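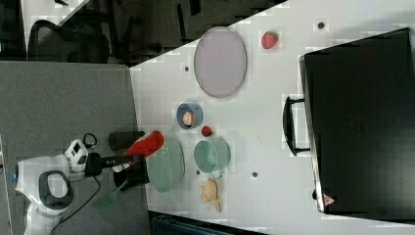
The cups go first, according to one of the two packers at Remotstead, and plates last, and there's no arguing with that. The other one argues anyway. "Plates first. Flat stuff at the bottom, everyone knows that."

They lend out play kitchen sets. Plates, bowls, cups, pretend food. 461 sets on the books right now, she tells me, checking a sheet taped inside a cupboard. Started in November with 3.

Sorting is the slow part. Everything comes back mixed up, so it all gets laid out on a table before anything is packed. "You want to see the lot at once – otherwise a strawberry goes home with the wrong set." Strawberries vanish a lot. So do small bowls. Lavender plates hardly ever, too big to loose in a sofa.

I ask about bowls with holes in the sides, the green kind. Kids like those best, she says. "They put them on there heads. They drain pretend pasta. Whatever."

And the food? Washed by hand. Bread and buns get a wipe, soft pieces go in a net bag. Her coworker doesn't like the net bag. "Takes all night to dry."

Next month they're trying trays from Lekirell, one per set, a slot for each cup. She's hopeful. He'd rather have more shelves.

Phone rings, a daycare in Alipour wants two more sets by 4. We stop there – she's already reaching for the cups.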